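Success rate is the wrong headline number

Most manipulation papers still report one figure per task. The policy set the tray, or it cleared the rack, in some percentage of trials. I think the figure hides more than it shows, and the Dravorness results are a good case for dropping it.

Modupe Igwe's group trained two policies on the same 2120 demonstrations of kitchen sorting. The first, Wike, sees only the wrist camera. The second, Kodmont, adds a fixed overhead view. Each was run 200 times. Wike finished 216 fewer individual grasps than Kodmont over the whole evaluation, yet the two success rates came out nearly the same, and the summary table calls them comparable.

They are not comparable. An episode was scored as a success if every utensil ended up in the tray before the time limit, with retries allowed. Wike retried constantly. It closed on a handle, lifted, lost it, backed off and went in again. Kodmont tended to get the first grasp or to fail outright. A single bit per episode cannot separate these two behaviors, and anyone who has to run the arm next to dishes cares a great deal which one they are getting.

Hauwa Oyewole has argued that per-grasp logging is too expensive to ask of small labs. I don't find this convincing. The gripper already reports its width at every control step. A script that marks each close, each lift and each unplanned change in width is an afternoon of work, and the Flarkel evaluation code has had one for over a year.

The stronger objection concerns layout. Grasp counts depend heavily on how the objects are placed, and cutlery is the worst offender.
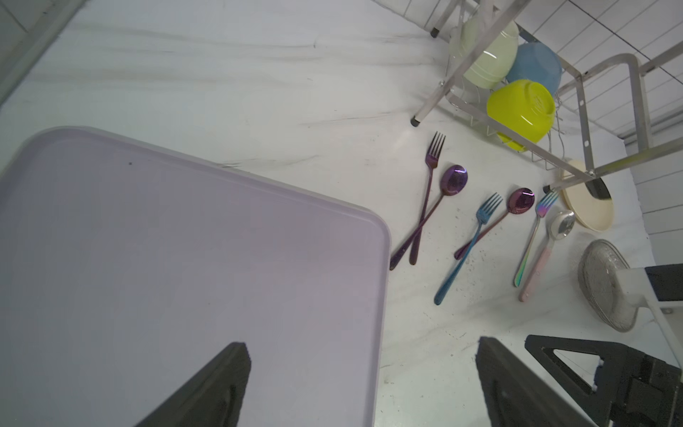

When one handle crosses another, the order of removal matters, and a policy that takes the lower piece first will drag the upper one along. Shiny finishes add a second problem, as highlights move with the wrist and the apparent edge of a spoon moves with them. Two labs using the same utensils can produce very different retry counts from small changes in overlap.

I accept this, but it applies equally to the success rate. The remedy is to publish the starting layouts, one still per episode, next to the grasp log. For 400 episodes this is a small folder. Reviewers should ask for it, and Igwe's group should release theirs before the July revision.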